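Search the knowledge base
Print this page | E-mail this page
Posted in June by the Codetti helpdesk

Ticket 2825: Completion certificates missing after bulk enrolment

Status: solved, under watch until Wednesday

Reported problem. The training office at Grallness enrolled 200 staff in the Condelham course "Food Safety at Work" by uploading one spreadsheet. Everybody could open the course and finish the final quiz, but 28 learners did not receive a certificate. Their progress bar stayed at "In progress".

First check. We opened the quiz records of five of these learners. The scores were saved and all were above the pass mark, so the quiz is not the cause.

Second check. We asked the office to clear the browser cache and try again with one learner. No change. We also tried from our side with a test account, and the certificate came in less than one minute.

Third check. We compared the spreadsheet with the user list in Furnival, where the staff accounts are kept. In 28 rows there was an empty space after the e-mail address. The system accepted these rows, but it made a second enrolment without a certificate rule.
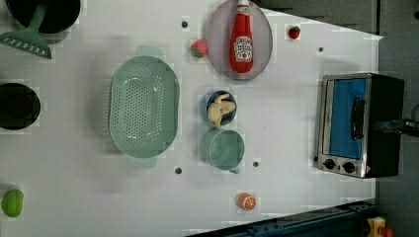
Reading time: 2 min

What we did. We removed the second enrolments and ran the completion job again at 4:15 pm. The learners don't have to repeat the quiz. All missing certificates are now in their profiles, and the office has confirmed this by e-mail.

For other administrators. Before you upload, please use the TRIM function on the e-mail column. Keep each file to up to 500 rows, otherwise the completion job can stop in the middle and you will see a similar error. A correction to the import page is requested, but we don't have a date for it yet.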